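Stolemitz hand-held gripper – set-up and care guide

Section 6: Inspecting and re-covering the fingers

6.1 Scope

This section covers the two green fingers, their covering, and the ring at the end of each arm. It applies to the hand-held tool only. For the arm-mounted version, see the Drimby cell manual. Trigger and linkage work is covered in section 7 and should not be started with the fingers removed.

Inspect the fingers at the start of each working day and after any drop. A full re-cover takes 45 minutes for the pair, not counting the time the adhesive needs to set.

6.2 Items needed

Re-cover kit, Todorova part 189 (two coverings, adhesive, one blank record card)
Soft brush
Lint-free cloth
Small scissors with fine points
Driver supplied with the tool
Plain, pale work surface, well lit from one side

The kit adhesive has a shelf life. Do not use a tube opened before the April stock change; the older type goes brittle and cracks at the bevel.

CAUTION: Disconnect the battery before touching the fingers. The linkage is sprung and can close on a hand even when the tool is switched off.

6.3 Inspection

1. Disconnect the battery and wait for the status light to go out.

2. Brush loose dirt from the work surface. Grit left on it will be pressed into the new covering at step 6.5.

3. Open the fingers fully and hold the tool over the surface with the inner faces in view. Do not rest the fingertips on the surface at this stage. The gap must be clear and both fingers should stand at the same height by eye. If one sits visibly lower, stop and go to section 7.

4. Check the covering on each finger, left first. Look along the outer side for lifted strips and loose fibres, then at the lower front corner, where tears start. Then check the bevel and the inner face. Wear along the edges of the inner face is acceptable as long as the face itself is flat and evenly matt.

The left finger below has failed on two points: the covering is frayed and lifting along its side, and there is a torn flap at the lower front corner. The right finger shows slight wear along its edges and a tiny pale speck on the front bevel. Brush such a speck before judging it. If it stays put, treat it as exposed material and replace the covering.

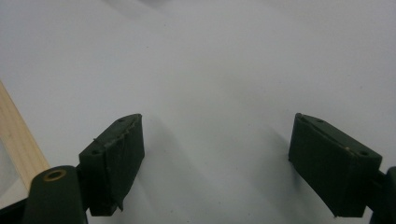

5. Check the small round holes in each finger. They must be open. Clear any adhesive with the brush handle, never with a drill bit, as this widens the hole and the finger will rock on its pin.

6. Check the brass-coloured ring in the rounded end of the arm. It should sit square and should not turn under light finger pressure. A loose ring means a new arm.

7. Enter the result for each finger on the record card as P (pass), T (trim) or R (re-cover).

6.4 Trimming

Trimming is a short-term measure. It is allowed only where a few fibres stand clear of the edge and the covering beneath is still bonded.

1. Cut the fibres level with the edge. Do not pull them.

2. Press the edge down with the cloth. If it lifts again, change the entry to R.

NOTE: A torn flap must not be trimmed or glued back. The cut edge catches on thin parts and spoils the grip record.

6.5 Re-covering

1. Remove the finger with the driver. Keep the left and right fixings apart.

2. Peel the old covering from the bevel end downwards. Work slowly at the corners.

3. Wipe the bare finger with a dry cloth. Solvent attacks the green body and must not be used.

4. Apply adhesive thinly to the inner face and the bevel. Keep it 3 mm clear of every hole.

5. Lay the new covering from the inner face outwards and fold it over the bevel last. Press the finger, inner face down, on the clean work surface.

6. Leave for 6 hours before refitting. Do not use heat to shorten this.

7. Refit the finger, connect the battery and close the tool slowly. The inner faces should meet along their full height – a wedge of light at the top or bottom means the covering has been laid unevenly.

Always replace both coverings together, even when only one has failed. A new covering is thicker than a worn one and shifts the closing point to one side.

6.6 Records and spares

File the card with the tool, not with the work order. Queries on wear limits go to Zlata Koval. Kits and arms are held at the Stallville store and are issued by Mwanaisha Kirui against the tool's serial number.

Section 6 last revised 2019-10-08. Replaces all earlier loose sheets on finger care.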